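Kinstead Drawer Wax, 143 g tin
Sold by Uvenano

Most drawer waxes are candle stubs with a nice label, and we said as much when Bullar sent us the first tin in August. We stock it now, with reservations. It is a firm, unscented paste for wooden runners. It won't fix a swollen side or a runner somebody nailed in crooked. 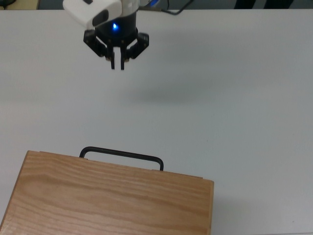 Does it work on metal slides?
Save your money. Metal slides want a dry lubricant, and wax only collects grit.

Take the drawer out, brush off the old dust, rub a thin coat on both runners and wait 26 minutes before buffing. The label says "instant glide" — ignore that. The label also promises a lifetime of use, and it doesn't say whose.

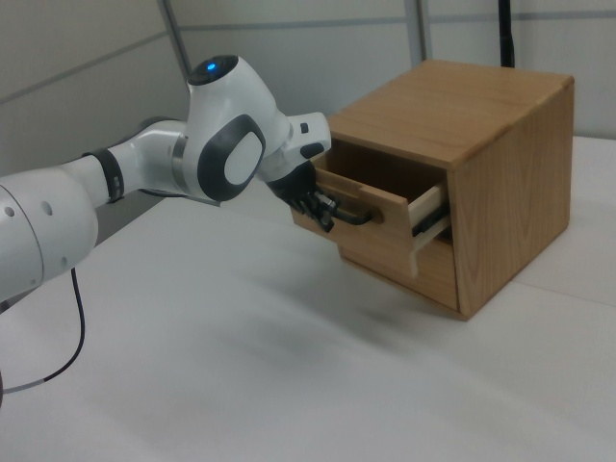
Small wooden cabinet, drawer partly open.

Diệp Hà in our shop tried it against plain beeswax on two old dressers. She liked Kinstead better on the heavy one and couldn't tell them apart on the other. If you already own beeswax, use that up first.

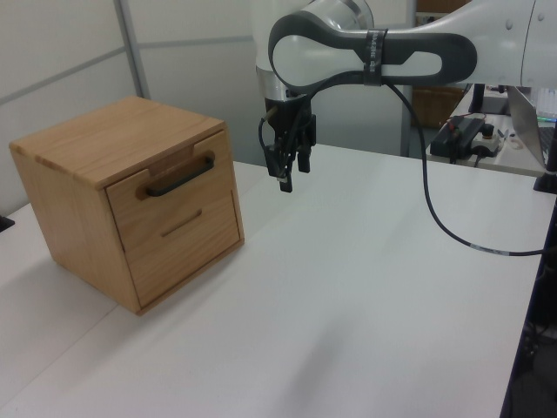
2 min read

One tin does about four chests. The Tiêu version is the same wax with a brown tint, for dark wood, and it will mark pale linen. Duyên Chu handles returns: opened tins are fine within 26 days, dented ones too. Orders placed by Saturday noon ship the next working day.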